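3.2 Containers and Produce

The household part of the study looked at how people store food that does not need to be kept cold. We asked each home to keep a short log for the whole of March, noting where fruit and vegetables were set down after shopping and where they were the next morning. Entries were short, usually a line or two, and were written between breakfast and noon. In all, the logs gave us 997 usable entries from 80 homes.

Most homes did not use a fruit bowl. The bowl was often on the table, but it held keys, mail, or batteries, and the fruit went somewhere else. Colanders, baking trays, shoe boxes, and baskets made for other uses all turned up in the logs. Laundry baskets were more common than we had expected. They are light, they have a wide opening, and the holes in the walls and floor let air through. One home in the Troltar group kept onions and apples in the same laundry basket, with a sheet of newspaper between them, and used a second one for clothes.

Song sorted the containers into 3 types: closed, open with solid walls, and open with holes. The third type covers colanders, wire racks, and baskets. A container was placed by its walls and floor alone, so a basket lined with a towel was still counted as open with holes, and the lining was noted in a separate column. Joo went over the same entries without seeing his labels, and the two of them settled the cases where they differed. Most of those were cardboard boxes with hand grips cut in the ends, which we put with the solid-walled group.

Figure 4. A red and yellow apple in a light blue plastic laundry basket. Type: open with holes.

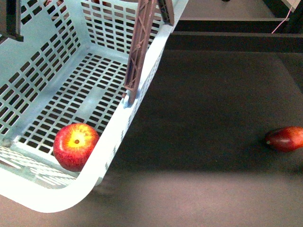 Firm fruit such as apples was moved less often than soft fruit. People reported putting peaches and pears on a flat surface, in a single layer, and checking them by hand. Apples were left where they had first been set down, often until the next shopping trip. Several logs mention marks on the skin after a few days on a slotted or wire floor, but only for peaches and plums. We did not ask about bruising directly, and these remarks should be read with that in mind.

Size also mattered. Homes that shopped once a week chose larger containers and rarely filled them. The logs from the Flimer group describe fruit rolling to one side when the container was carried, and two homes stopped using deep baskets for that reason. Weights are given in Section 3.3.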